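Elínborg Vídalín
29/08/2021

1/ The harbour dues order for Skilthorpe was published this morning. Most of the coverage so far is about the headline rise. The more important change is in schedule 4, so this thread is mainly about that.

2/ Background. Since the last order, boats landing at Skilthorpe have paid a flat charge per visit plus a small levy on the value of the catch. The flat part went to the port, the levy to the dredging fund. The two were billed separately and audited separately.

3/ The new order merges them. There is one charge, worked out on registered length, and the port authority decides each year how much of it goes to dredging. There is no minimum share written into the text. I have read it twice to be sure.

4/ For a boat in the middle length band the yearly bill comes to 1,477. Under the old arrangement the same boat paid less in a poor season and more in a good one, as the levy followed the catch. The new charge does not move with landings at all.

5/ The exchequer side of this is simple. A length charge is easy to forecast and cheap to collect. The levy needed sales notes from the auction hall, and those were often late. The ministry's note says so in plain terms and I have no quarrel with that part.

6/ The difficulty is who carries the risk. Previously a bad winter was shared between the owners and the fund. From now on it sits with the owners.

7/ Schedule 4 then lists the exemptions. Boats registered at Tromley but landing at Skilthorpe are exempt for the first two years. The draft sent out for comment in March had no such line. It appears in the final order without a note.

8/ I asked the ministry when it was added. The reply, from Arnar Østergaard's office, is that it "reflects representations received during the comment period". I have asked for the representations. They should be on the public register and at the time of writing they are not.

9/ Sixty-seven boats are registered at Tromley. Not all of them land at Skilthorpe, and the order gives no estimate of how many do. Without that figure the cost of the exemption can't be worked out by anyone outside the ministry.

10/ Stougaard, the freight operator, is also affected, though less directly. Its berths are let under a separate lease, but the lease refers to "dues in force under the order" when setting the yearly review. If the order changes shape, the review clause has to be read again. Both sides will want lawyers for that.

11/ Mattes Kohlhase has argued that the lease wording freezes the old formula until the lease runs out. I think that is a stretch. "In force" normally means in force at the time of the review. He has read more port leases than I have, so take that as you like.

12/ On procedure. The order is subject to annulment, so it takes effect unless the assembly votes it down. The window is short and part of it falls in recess. Ketill Frandsen has tabled a motion, which gets it a debate but does not stop the clock.

13/ A motion can only reject the whole order. It can't strike out schedule 4 and keep the rest. Members who like the single charge and dislike the exemption have to pick one or the other, or get the ministry to withdraw and lay it again.

14/ Withdrawal has been done before with the pilotage order. It took the ministry four months to bring that one back, during which the old rates carried on. That would be the likely result in this case too.

15/ Correction to post 4: the figure is for the full year and excludes the waste charge, which is billed apart and hasn't changed. Thanks to Zhuoran Liao for spotting it.

16/ Several people have asked whether owners can pay in parts. Yes. Article 2 allows quarterly payment on application to the harbour office. The first application has to be in before the order takes effect, and the form isn't up yet.

17/ Also asked: does it cover leisure boats? No. They stay under the marina by-laws, which belong to the town and are not touched by any of this.

18/ I will post the representations if and when they reach the register. If you own a boat in the middle band and have last year's levy statements to hand, I would like to compare them with the new charge. Messages are open and I won't publish names.

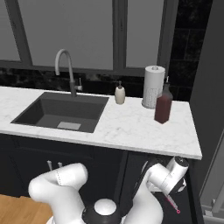
19/ One addition on the timetable. The assembly office has confirmed that the debate on the Frandsen motion will be held in the first week after recess, before the window closes. The order paper has not been printed yet.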